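Cell 9 – Setup and Care: Frequently Asked Questions

By Kazimiera Głowacki
Last updated in September

This website uses cookies to remember your language. Accept – Settings

These questions come from people who work with the sorting cell at our Tustport workshop, and from our colleagues in Lanley who are building a second one. If you do not find your question, write to me and I will add it.

Who may work on the cell?

Anyone who has done the morning introduction with Haruto Hirano. You may start and stop programs, change the items and clean the fingers. For opening the wrist, changing a cable or editing the safety settings, please call Haruto or Jarosław Zieliński.

How do I start it in the morning?

Turn on the controller first and wait until the pendant shows the main page. Release the emergency stop, power the arm, and let it go to the park position. After this, open and close the gripper three times without any object. Listen while it moves. A clean gripper makes one soft sound at each end. If you hear a click in the middle of the travel, stop and read the question about clicking below.

The camera needs ten minutes to warm up. If you calibrate before, the result will look good and will be wrong by lunch. I have made this mistake two times.

What is the correct way to lay the table?

We use black cloth because the old table top gave reflections that the wrist camera did not like. Put the cloth with the matte side up and fix it with the clips under the table edge. Small folds are fine. A fold that is higher than the thickness of a finger tip is not fine – the gripper can catch it when it goes down for a flat object.

Baskets go on the far side of the table, loose objects on the near side. The arm must be able to come straight down over every loose object, so keep a hand's width between an object and any basket rim.

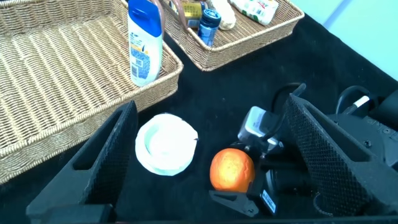
Leave the big basket empty at the start of a run and put the mixed items in the smaller one. Tall things should stand outside, where the arm can go around them. If a bottle falls during the layout, put it up again before you press start, even if the program does not use it, because the collision map is made from the first view.

Which objects are good for a test after repair?

Take one round object and one flat object. An orange is very good as the round one. The skin has enough grip, it shows a mark if the force is too high, and it costs little. For the flat one we use a white plate, which is the hardest thing for this gripper, so if the plate works then most other things work also.

Do not test with a full bottle. Pornthip Phuthong had to clean shampoo from the finger joints for a whole afternoon, and she has asked me to write this in bold letters, but this page has no bold letters.

What force should I set?

Start at 27 percent for fruit and soft packages. For cans and hard plastic you can go up to 70 percent. Above this the fingers bend outward at the base, and the tip position that the program believes is no longer the real one. If an object slips at 70 percent, clean the pads. More force will not help you.

How do I clean the finger pads?

Power off the gripper from the pendant. Brush the inside faces with the soft brush, always from the base to the tip. The cloth leaves small fibers in the textured surface, and after some days they make it smooth. Then wipe with a damp lint-free towel and let it dry in the air. Please do not use alcohol, it makes the pad material hard.

We clean every morning and after each run with food.

When should the pads be changed?

When the texture is flat at the tip, or when a corner begins to lift. Always change both fingers together. New pads are in the drawer with the Grindier label, and the short screws go with them. The long screws in the same drawer are for the bracket. If you put a long screw into a finger, it touches the mechanism from the inside, and the gripper will close only part of the way.

The gripper clicks in the middle. What is it?

Usually a screw at the finger base has become loose. Park the arm, power off, and check both sides with the small hex key. Tighten by hand until it stops, then a little more. If the click stays, take the finger off and look for a fiber or a crumb in the joint. If it is still there, call Jarosław and leave a note on the pendant.

How should the cables run at the wrist?

With a loop that is free in every direction. Turn the last joint slowly from one end to the other by the pendant and look at the cable all the time. It must never become straight, and it must never go between the fingers. Custódio Abreu puts a piece of tape on a cable at the point where it should be held, so you can see at once if it has slipped. If you replace a cable, move the tape to the same place on the new one.

The camera picture shifted after I changed the bracket. Do I calibrate again?

Yes, always. Even if you only opened one screw and closed it again. Use the board with the dots, run the ten positions, and save under a new name. Do not write over the old file! We have needed the old one more often than you would think.

The arm stops above the basket and does not go down. Why?

In most cases it sees the rim as too close. Woven baskets are difficult here, the depth picture has small holes at the rim and the program fills them with the nearest value. Turn the basket a little or move it back, then make a new first view. In Tangen they solved it with a larger safety distance in the settings, but then the arm refuses also many good positions, and I do not recommend it.

What do I write in the log?

The time, your name, what you changed and the name of the calibration file. "Fixed gripper" is not enough. Write which screw, which side, and what you heard or saw before. Left and right are as seen from the operator chair.

Can I leave the cell on during the night?

The controller yes, the arm no. Park it, open the gripper half way, power the arm off and take the food home or throw it away.

Questions about this page: Kazimiera Głowacki, Tustport workshop
© Tustport workshop – Back to top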